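Nirum teleop recording kit: a month on the bench

We bought the Nirum kit in October to collect demonstrations for a tabletop pushing policy. It comes as a handheld controller, a small logging box and software that saves each run as an episode with arm position, camera video and a text label. Nirum doesn't supply the arm. Ours was already bolted down.

Set-up took most of a Saturday. The logging box found the arm straight away, but the camera clock drifted and we had to run the sync tool twice. The manual covers this on page 33 and should cover it on page one.

After that, recording was easy. You pick an instruction from a list, press the trigger, drive the rod, and press again to stop. Ours were things like "move the yellow heart to the red star" or "separate the blue blocks". A new person could record usable runs after 30 minutes or so of practice. Our best afternoon produced 114 episodes, and we threw out 18 of them, mostly for late stops.
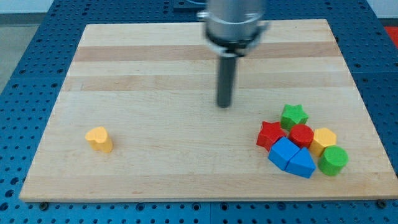 Woo-jin Cheon disagreed about the late stops and thought we should have kept those runs and trimmed them afterwards, as the pushing itself was fine and a policy needs to see a few slow finishes anyway. We tried it on the next batch. The trimming tool is clumsy, with no way to step through single frames, but it did save most of them.

The controller is light and the trigger has a clear click. Small nudges are harder. There is a dead zone at the centre of the stick, so when you want to move a block a few millimetres the rod sits still and then jumps. You can lower the dead zone in the settings file, but the change is lost whenever the software updates.

Labelling is the best part. Instructions can be typed in after the fact, and two people can label the same episode in their own words. Our older Kotholm recorder allowed one label per run, fixed before you started.

Export is slow. A full day of runs took until 7 p.m. to write out, and the progress bar stopped partway while the files kept coming. Support answered my email the next morning and told me to leave it alone.

Good value for a small lab with its own arm. If you need fine contact work, borrow one first and try the stick.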